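Comparing Two-Finger Grippers: Notes for Lab Unit 2
Prepared by Oluf Damgaard, Prevville Automation Workshop 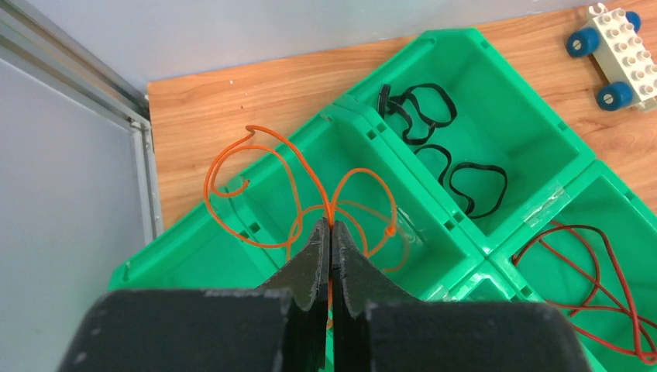
The aim of this unit is to compare two sets of fingers on the same arm and decide which one you would choose for thin, flexible parts. You will do the same picks with each set, write down what happens, and hand in one results sheet per bench. Read the whole handout before you power anything up.

1. What you are comparing

Set A is the Gurkow finger. It is stiff and narrows to a small tip. Set B is the Gistance finger, which has a wider pad and bends a little under load. Both fit the same gripper body, so the arm, the controller and the wrist camera stay the same for the whole unit. If you change anything other than the fingers, write it on the sheet, and expect to be asked about it.

A stiff narrow tip can reach between loops of wire without pushing the rest of the pile around. It also forgives very little. If the tips are out of line by the thickness of the wire, the wire slides out sideways. A soft wide pad is the opposite case. It will hold a part that is off center, but it tends to pick up the neighbors too.

2. The parts

We use wire and rubber bands because they are hard. A block has the same shape every time you see it. A loop of wire changes shape every time you touch it, so a grasp point that was good on the last try may be gone on the next one. Rubber bands bring a different problem: they lie flat, they stretch, and two bands that are twisted together can look like one band from above.

Keep each kind of part in its own bin. Tape the bins to each other at the corners so they don't shift when a finger catches a rim. Check the tape at the start of every session.

3. Setting up

Mount the fingers with the arm in the park position. Close the gripper slowly with nothing between the fingers and look at the tips from the front and from the side. They should meet along their full width. If one tip sits ahead of the other, loosen the base screws, square the finger, and tighten again.

Next, zero the gripper width in the Cuevas controller. Do this after every finger change. The controller keeps the old zero until you replace it, and a stale zero is the most common cause of bad results in this unit.

Set the closing speed to 400 on the controller scale for all wire picks. You may go up to 1000 for the rubber bands once you have a full run at the lower setting. Leave the force limit alone. It is stored under program 1312 and is the same for both finger sets.

Last, look at the wrist camera view. You want both fingertips in the picture, with enough of the bin around them to judge the approach. The fingers will always hide part of what is below them. Learn which part, and line up the pick before you come down.

4. Making a pick

Move above the bin and choose a strand that stands clear of the others. Turn the wrist so the fingers close across the strand. Closing along it will nearly always miss.

Come down with the fingers partly open. Opening them all the way inside a bin is a good way to hit a wall. Stop when the tips are just past the strand, close, and wait for the controller to report a steady width before you lift.

Lift straight up and slowly. Wire that is tangled or hooked over the rim will pull against you before it comes free. If the arm slows down or the bin starts to move, stop, open, and count the try as a snag.

Don't reach into the work area to help a pick along. Park the arm first, every time.

5. What to write down

Use one line per try. Note the finger set, the part, the closing speed and the result, using these words only:

Held — one part lifted clear of the bin and kept.
Slip — the part was gripped and then lost.
Miss — the fingers closed on nothing.
Snag — the try was stopped because something caught.
Extra — more than one part came up.

Add a short remark when the word alone doesn't explain it. "Slip, tips out of line" is useful. "Bad grip" is not. Save the camera picture at the moment of closing for every slip and every miss, and put the line number in the file name.

6. Reading the results

Don't just add up the held column. A finger that misses often but never snags may be the better choice on a line where a stopped arm costs more than a second try. Look at the wire and the bands separately as well. In the July group most benches preferred one set for wire and the other for bands, and the best reports were the ones that explained why from the saved pictures.

Your report should be two pages at most. State which set you would pick for each part, give the lines on your sheet that support it, and name one change to the fingers you would try next. Sheets go in the tray by the door before you leave, with the fingers back in their labeled box and the gripper left open.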